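Cómo preparar y mantener una celda de dos brazos para trabajo de mesa: normas internas de uso

Guías técnicas > Celdas de manipulación

Actualizado el 2024-06-28

Esta guía recoge las reglas que aplicamos en las celdas bimanuales del taller de Wulberg. Sirve para cualquier celda de sobremesa con dos brazos ligeros enfrentados y una zona de trabajo común en el centro. No sustituye a la evaluación de riesgos de cada instalación ni al manual del fabricante. Si hay contradicción entre esta página y el manual, vale el manual.

Antes de empezar

Se necesita acceso a la parada de emergencia, la ficha de la celda y la lista de objetos autorizados para la tarea. La ficha indica la versión del programa, la velocidad máxima permitida y la última revisión de los cables. Si la ficha no está en su sitio, la celda no se enciende.

Quien vaya a trabajar en la celda debe haber hecho la formación básica de Villent. La formación se renueva cada año, en febrero. Con la formación caducada se puede preparar material, pero no mover los brazos.

Paso 1. Revisar la celda sin tensión

Con los dos brazos apagados, comprobar lo siguiente:

Los soportes de la base no tienen holgura. Se agarra el soporte con la mano y se intenta girar.
Los raíles laterales están libres de herramientas y tornillos sueltos.
Los paneles del recinto están fijos y no rozan con ningún eslabón.
Los cables no presentan cortes ni dobleces marcados.

Los cables merecen más tiempo que el resto. En una celda con dos brazos enfrentados, los de una pinza pueden engancharse en la otra cuando ambas bajan al centro. La holgura debe permitir el recorrido completo de la muñeca y nada más. Si un cable cuelga hasta tocar la superficie con el brazo en posición de reposo, se recoge con brida de velcro. No usamos bridas de plástico en las partes móviles, porque al cortarlas es fácil dañar la funda.

Paso 2. Preparar la superficie

La superficie se limpia con un paño seco. Si lleva tapete, tiene que quedar plano y con los bordes sujetos. Un tapete levantado 2 mm basta para que la pinza tropiece al acercarse en horizontal.

Después se colocan los objetos de la tarea. Solo se admiten los que figuran en la lista, y se dejan a un mínimo de 11 cm del borde. Nada de vidrio, nada con líquido y nada que pese más de lo que indica la ficha. Los objetos que no se usan en la pasada siguiente se retiran o se llevan al fondo, fuera del recorrido de las pinzas.

Paso 3. Encender y llevar a reposo

Se enciende primero el brazo izquierdo y luego el derecho. El orden es una convención nuestra – los equipos admiten cualquiera de los dos –, pero conviene respetarlo para que todo el mundo sepa qué brazo puede moverse en cada momento.

Hay que esperar unos 5 segundos entre uno y otro y leer los indicadores de la base antes de dar ninguna orden. El significado de cada color depende del modelo y está anotado en la ficha. No hay que suponerlo a partir de otra celda: en las Psarras antiguas el código es distinto del de las Sustine.

Paso 4. Trabajar con las dos pinzas en el centro

La zona central es la única a la que llegan los dos brazos, y ahí se producen casi todos los golpes.
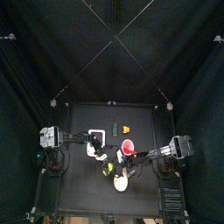 Foto: taller de Wulberg. Reproducción permitida citando la procedencia.

Con las dos pinzas próximas y varios objetos pequeños sobre el tapete, como en la foto, rigen estas reglas:

Velocidad reducida en ambos brazos, también en el que esté parado.
Un solo brazo inicia el acercamiento. El otro espera.
Las manos quedan fuera del recinto mientras haya par en los motores, aunque no se aprecie movimiento.
Si los cables forman un bucle entre las pinzas, se separan los brazos despacio y en sentido contrario al de entrada. No se tira del cable.
Un objeto caído se deja donde está hasta terminar la pasada o pulsar la parada.

Paso 5. Cerrar la sesión

Llevar los brazos a reposo, apagar en orden inverso y guardar los objetos en su caja. Anotar en la ficha cualquier golpe, aunque no haya dejado marca. A las 110 horas de uso se pasa la revisión de pinzas y muñecas. El contador de horas se pone a cero solo después de firmar esa revisión.

Errores frecuentes

El brazo no llega a reposo. Suele ser un cable enganchado en la muñeca. Pulsar la parada, quitar tensión y volver al paso 1.

La pinza cierra torcida. Revisar los dedos y las piezas añadidas. Si se han cambiado los dedos, hay que repetir la calibración de apertura antes de seguir.

La etiqueta de un equipo no se lee. Pedir otra al almacén y anotar mientras tanto el número de serie en la ficha.

Versiones anteriores de esta guía: consultar el archivo de procedimientos, carpeta de celdas de manipulación.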